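Subject: Re: [speakers] Notes on stage at the Grokero night

Replying to the list as more than one person has asked me the same thing off it. I've done the Grokero night four times now, twice as a speaker and twice on the door, so take this as one person's view.
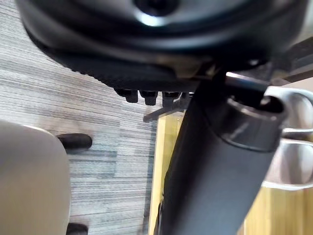
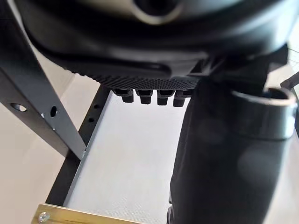
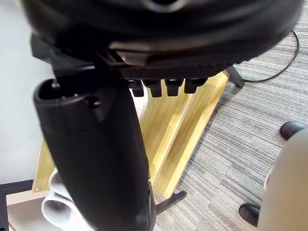
Close-ups: curved black parts from underneath, with pale wood behind in the last one.

On the earlier message:

> I have a ten-minute slot in December and I'm still working from a
> full script. It comes to four pages. I know it fairly well but I
> lose my place if I look up for long. Is it frowned on to take the
> pages up with me? And does anyone stick to the time limit? At
> Skerutik people ran over all evening and it didn't seem to matter.

You can take pages up. There's no rule against it and there is a lectern if you ask before the doors open. The trouble with a full script is the one you describe. You look up, the audience reacts, you look down and every paragraph looks the same.

What worked for me was going from the script to one card. I wrote the first sentence out in full, and the last sentence, and between them a single word for each part of the talk. Mine had 13 words on it, too many, and I still only needed it once. Write it large. The light at the Zapata is pointed at the stage from one side and small writing disappears.

I'd also read the whole script aloud a few times before you cut it down. Mine had sentences in it that were fine on paper and that I couldn't get through in one breath. Those were the ones I kept forgetting, so I rewrote them shorter.

On time — yes, they do stick to it. You get a light at one minute to go and another when you should be finishing. If you carry on after that the host walks up and starts clapping, and the room joins in. Skerutik is run differently and has fewer people on the bill. If your script takes 10 minutes in the kitchen it will take longer on the night, particularly if you get laughs. I'd cut it to eight and a half.

Don't speed up to fit. I did that my first time and lost the back rows completely. If you're short of time when the light comes on, drop the next story and go straight to your last sentence. The audience has no idea what you left out.

Practical things for anyone else who is on the bill:

The upstairs room holds 44 and it's usually full, so bring any guests early.

The microphone is on a stand. If you want to hold it, take it off and move the stand behind you before you start talking.

Sound check is at half past six. You can miss it, but then you go on in the first half.

The practice evenings at Restska are carrying on as before. You can try out part of a talk there and ask for comments, or say you don't want any. I'd go at least once with the card and no script in your bag, and see where you get stuck.

If anyone has a spare stopwatch with a large display, please bring it to the next one. The old one has stopped working.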